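Rellaler Slow Feeder and Food Scale Set: Three Months With a Picky Old Dog

I bought this set for one reason: my vet told me my dog was eating too much and eating it too fast, and I needed to fix both before his next weigh-in.
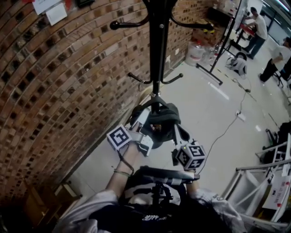
The dog is Biscuit, a beagle mix, eleven years old, with the table manners of a vacuum cleaner. For most of his life I fed him with an old coffee mug. One mug in the morning, one mug at night, plus whatever my nephew dropped. When Dr. Escobedo (Imani Escobedo at the Lemthorpe clinic, she's great with seniors) asked how many grams he was getting, I had no idea. She had me fill the mug and bring it in. Then my sister filled the same mug, and hers weighed 31 grams more than mine. Twice a day, that adds up on a dog his size!

So, the Rellaler set. You get a slow feeder bowl with raised ridges, a flat little kitchen-style scale that the bowl sits on, and a snap-on lid so you can measure dinner in the morning and stick it in the fridge. There's also a scoop, which I've used maybe twice.

The scale first, since it's what I paid for. It reads in grams or ounces, goes up to 3,000 grams, and has a zero button big enough to hit with an elbow when your hands are covered in wet food. I tested it against a 100 gram baking weight and it was dead on. It wakes up when you press the button and goes back to sleep a little too quickly for my taste. If I stop to open a can halfway through, the screen goes blank and I have to take everything off and start again. You get used to it, but I did say a few words to it the first week.

Biscuit's current dinner is 132 grams of his regular kibble with a spoonful of warm water stirred in. I write that number on a sticky note on the pantry door so whoever is home can feed him the same amount. That sticky note has probably done as much good as the scale, if I'm being fair.

Now the bowl. The ridges are swirly and fairly deep, and they did slow him down. He used to finish before I'd put the bag away. These days I can make toast. He was annoyed at first – lots of pawing, and one full flip that sent kibble under the stove – but the bottom has a rubber ring that grips tile pretty well once it's clean. On a dusty floor it slides, so wipe it now and then.

Where the bowl loses points is wet food. It packs into the corners of the ridges and he can't get it out with his tongue, so he gives up and stares at me. It's also a pain to wash. The box says dishwasher safe on the top rack, and it is, but you still need to go in with a bottle brush beforehand or the gunk bakes on. If your dog eats mostly canned, I'd get a shallower one. My friend Anca Tănase has the Olteanu bowl for her two dachshunds, with wide low bumps and nothing for food to hide in. It doesn't slow a determined dog as much, but she cleans it with one swipe of a sponge and I'm a bit jealous.

I should also mention the Fuvavport app. The set comes with a card telling you to download it and log every meal. I tried for a week. It wants your dog's birthday, it sends cheerful reminders at dinnertime (as if a beagle needs help with that), and it kept asking me to rate it. You don't need it. The scale works perfectly well with no phone anywhere near it, and I keep his weights in a notebook.

A few small things I noticed along the way. The lid fits tight when new and looser after lots of washing, so don't carry a full bowl by the lid. The scale isn't waterproof, just wipeable. And short-nosed dogs might have trouble with ridges this deep, so if you have a pug or a Frenchie, ask your vet before buying this style.

As for results, Biscuit has lost weight slowly, the way Dr. Escobedo wanted, and he's stopped doing that awful gulp-and-cough thing after supper. I can't give the bowl all the credit. We also cut out the cheese, and my nephew has been spoken to.

Would I buy it again? The scale, yes, tomorrow. The bowl, yes for dry food and no for wet. I wish they sold the two separately. Four stars, and it would be four and a half if the screen stayed on long enough for me to find the can opener.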